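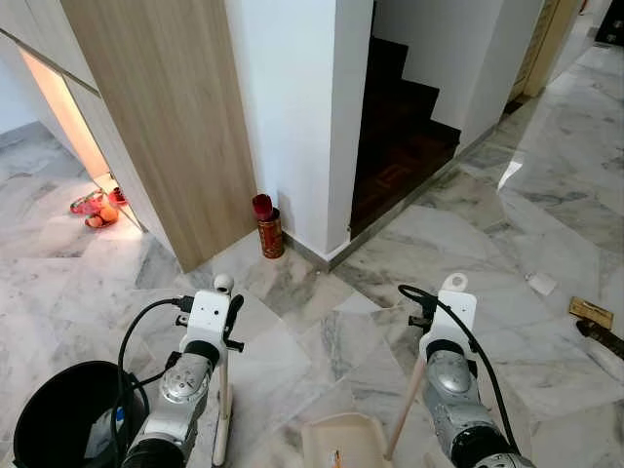 White marble tile with gray veins, on the floor of a home.

Marble is back in Athumani, and the stone yard is struggling to keep up

By Sarita Singhal

If you've tried to buy floor tile in Athumani lately, you already know. I went down to Norkeo at lunchtime to pick up one replacement piece for my hallway (a dropped skillet, don't ask) and came home with a number on a slip of paper and a promise that somebody would call me.

The white stuff with the gray veins is what everyone wants. Norkeo, the yard out past the Carkisance bridge, says it took 361 orders for white marble between New Year's and the end of February. The same stretch last year brought in fewer than half that, and most of those were for bathrooms. Now it's whole downstairs floors, front door to back. 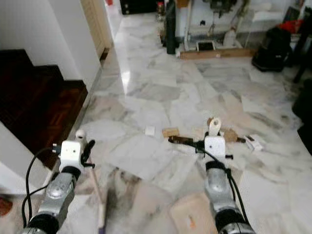
3 min read

I talked to Geeta Ahuja, the yard manager, while she was on hold with a shipping office, and she was very cheerful for a woman with two phones going. "People ripped this out fifteen years ago and put down carpet," she told me. "Now I've got the same families coming back asking if I can match what they threw away." Sometimes she can! More often the old quarry lot is long gone and the veins come out too dark, or too yellow, or running in some direction the customer hates.

The wait for a full floor is now into early summer. Single tiles go faster if you aren't picky, and Geeta says to bring the broken one with you, all the pieces, in a box. A photo on your phone won't do it. She has a bench by the side window where she lays samples next to the old tile in daylight, and I watched her turn down four of her own before she found one she'd put her name to.

Prices are up too, though not as badly as I expected. The yard is holding its rate for anyone who put down a deposit before the end of February. After that there's a new list, and it was still being typed up when I was there, so I can't tell you what's on it. Delivery inside town stays free. Across the bridge you'll pay.

I also stopped by Emura, the little floor-care shop on the hill road, which has picked up a lot of business from all this. The main thing they hear about is vinegar. Folks grow up mopping with it, they move into a place with marble, and pretty soon there are dull patches all over the kitchen. Lemon cleaners do the same. The shop sells a plain neutral soap and will also tell you, if you ask nicely, that warm water and a well-wrung mop will get you through most weeks. Repolishing a dulled room is a one-day job, but they're booked into next month and you have to move your own furniture. My sofa and I are thinking it over.

The town is getting in on it as well. The library's entry hall is down for new stone this year, all 1,226 square feet of it, and the order is going through Norkeo like everybody else's. The front doors will stay open during the work, with the book drop moved to the parking lot side.

Norkeo opens at eight and the counter closes at four. Matching is mornings only, while the light is on that side of the building. I'm still waiting on my call.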